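Momside Forums > Home & Storage > Entryway

Shoe bin by the door, yes or no

purkgate_jen
Tue 1 April
ok so fed up with tripping over shoes in the hall. Had a rack, two tiers, everything slid off the back. Now trying a plastic bin instead. Kick them off, drop them in, done. Husband says it looks like a toy box. Its red so he has a point.

Anyone else do this long term? does it get gross?

Gayan Khondokar
Did it for 2 years. Works fine if it's slip ons only. Laces, forget it, you end up pulling out the whole tangle.

basa67
No no no. Bins are where pairs go to die. You'll be digging for the left one at 7 am. Get a proper rack, screw it to the wall so it can't tip. We had the Navaratnam one, 65 bucks, still up.

purkgate_jen
65 for a shoe rack?? bin was nearly free, came from the garage.

It's just the black clogs in there for now, the ones for taking the trash out and so on. Boots stay on the mat. Ribbed sides, smooth bottom so I figure it wipes out easy.

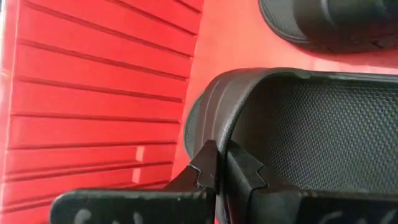

Gayan Khondokar
Wipes out easy until July when everybody's been in the yard. Put newspaper in the bottom, swap it Sundays. Or an old towel, but then you have to wash the towel.

basa67
or. a rack. air gets round them on a rack

tilly_m
Disagree w basa, kids will never in their lives put a shoe on a rack. Mine throw from the stairs. Bin catches most of it. One bin per person tho, not one big one, otherwise it's a pile with walls.

purkgate_jen
one per person is 4 bins in a hall thats basicaly a corridor. Maybe one for us and one for kids. Newspaper is a good idea, doing that tonight.

basa67
fine but don't put wet ones in there. Stand them on the mat first, heels to the wall, then bin

tilly_m
^ ok that I agree with

purkgate_jen
will do. Now what do I do with the old rack, it's bent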